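Rinsing recyclables, worth it?
Started by planero_4, January 2019

planero_4: Our hauler says bottles must be clean. Does everyone rinse?

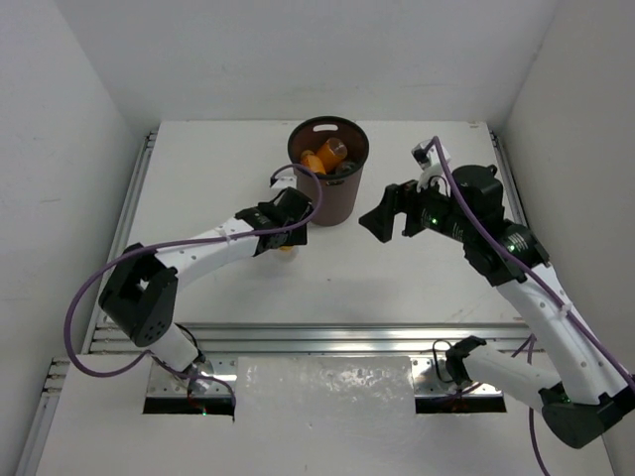 issa927: I rinse juice bottles and skip the rest. Water isn't free here. My indoor bin is a tall round one with handle slots, like the brown one with the orange bottles in it, and it never smells.

flestitz: Disagree. Skip the rest and you get ants by July. Rinse everything.

issa927: Never had ants.

Mohcine Hamdy: Small clear cups are the bigger problem. Our town won't take them, rinsed or not.
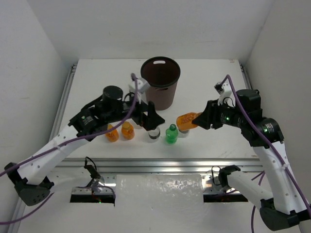
Re: cups

planero_4: Ours takes them. I'll rinse the bottles and see.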